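Qui sommes-nous
L'atelier | Le projet Bilum | Venir nous voir | Contact

Druden est un atelier partagé. Nous avons commencé dans un garage, avec une perceuse à colonne et un bras robotisé en kit qui ne tenait pas sa position plus d'une minute. Le garage existe toujours, il sert à stocker les profilés. L'atelier occupe maintenant un rez-de-chaussée rue des Tanneurs, côté cour, 197 m² avec la mezzanine.

On y construit des robots de table : des bras de petite taille, montés par leurs utilisateurs, réparables avec un jeu de clés et un fer à souder. Nous ne vendons pas de machines finies. Nous fournissons les plans, les pièces que nous savons faire nous-mêmes et une place à l'établi pour ceux qui n'en ont pas chez eux.

Notre projet principal s'appelle Bilum. C'est un poste à deux bras, fixés sur un rail métallique à l'avant du plateau, dans un caisson en profilés d'aluminium. Les bras apprennent à saisir et à ranger des objets de la maison : boîtes à poignée, outils, petit matériel de jardin. Le premier poste, Itholm, était tout gris à l'intérieur. Pour le suivant, nous avons tapissé les parois de papier peint à papillons et choisi un plateau à motifs - un robot domestique travaillera rarement devant un mur nu.
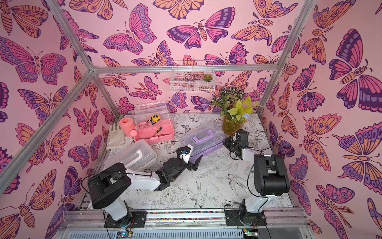 Unnur Dalsgaard trouve que nous aurions dû commencer par là : chez elle, dit-elle, la première version marchait très bien sur l'établi et se perdait dès qu'on la posait sur une nappe à fleurs. Elle ajoute qu'il faut prévoir des câbles plus longs que sur le plan, surtout au poignet, et serrer les embases une seconde fois après quelques heures de marche. Les deux remarques ont été reprises dans la notice.

Le logiciel de commande, Norðdahl, est écrit à l'atelier. Il tourne sur un ordinateur ordinaire et enregistre chaque essai, réussi ou raté. Nous en avons environ 4000 à ce jour, classés par type d'objet. Les membres peuvent les consulter sur place. Une version à télécharger est en préparation, sans date pour l'instant.

L'adhésion se prend à l'année, en janvier ou en cours de route au prorata. Elle donne accès aux établis, aux imprimantes 3D et à la découpeuse. Les moteurs et l'électronique restent à la charge de chacun - nous groupons les commandes deux fois par an pour réduire le port.

L'atelier est ouvert aux visiteurs le vendredi à partir de 18 h. Sonner à la porte bleue, la cour est mal éclairée.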